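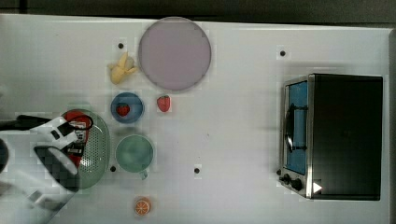 *The Orklow gripper over the play-kitchen set, toaster oven on the right.*

So we've had the Orklow arm for two months now, and people keep asking me whether it was worth the money. Short answer: yes, but budget for more than the arm!

The quote from Zisora said 3200 and I (rather innocently) wrote 3200 on the form. Gilberto Llanos, who signs these things off, asked what else we'd need and I told him nothing much. Oh dear. Spare fingertip pads, longer cables, a decent white table with holes drilled in it, and then all the stuff to pick up. Toy strawberries are cheap, but a toaster oven isn't a toy price, and you'll want one if you're planning any kitchen tasks at all.

The good bits first. Setup took an afternoon, the manual is written for humans, and the arm has been quiet enough that I can take phone calls beside it. The gripper is a chunky thing with angular black pads, and I was sure it would squash everything. It's been lovely with the fruit, and the little bowl and the cup have been fine too. I've grown very fond of it.

Plates are another story. A big flat plate lying on a flat table gives the pads very little to get hold of, and we've spent far too many mornings on that. Marisol Cáceres wants us to buy the slimmer pads, sold in packs of 2, and I think she's right. They're going on the September order.

My other grumble is size. The gripper housing is boxy and the cables need room to loop, so measure your table before you order. I'd go a size bigger than you think, especially with an oven taking up one side of it. We had to move ours twice.

Warranty is 24 months, which sounded generous until I read that pads don't count. Ask for a spare set to be thrown in. We didn't, and Yhon Benavides in Tronunville did, and he got them (I'm still a bit cross).

Would I buy it again? I would, with another line or two on the form for bits and pieces. If money's tight, get the arm and the table first and leave the oven until next year.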